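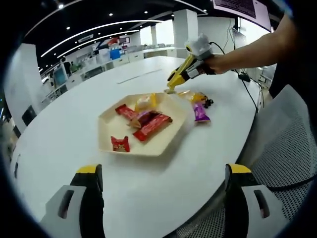 *Le plateau Muren en beige, sur la table ovale du bureau, avec les douceurs du jour.*

Bon, je craque rarement pour un vide-poche, mais celui-ci me faisait de l'œil depuis le mois de mai chez Plalline, et à 14 euros je n'ai pas discuté longtemps !

La forme hexagonale, d'abord : j'adore. Sur une table ovale toute blanche, ça pose quelque chose, et on peut le tourner dans tous les sens. Les barres longues (les rouges et or, mes préférées) y entrent à plat, et il reste de la place pour les bonbons et le petit sachet à tête de chat que Gayan Mridha me pique systématiquement.

Côté entretien, un coup d'éponge et c'est réglé. J'ai quand même 2 reproches : le beige marque vite (le café, aïe) et le fond glisse un peu quand on se sert d'une seule main. J'ai collé des patins en feutre dessous, ça va mieux.

Pour une grande équipe ce sera trop juste, chez nous les bonbons violets et les jaunes finissent à côté, sur la table. Gebremedhin Gebretsadik voudrait le modèle Kjærgaard, plus profond, mais le prix, non merci.

**Ma note : 8 sur 10.** Je reprendrais le même, en plus foncé.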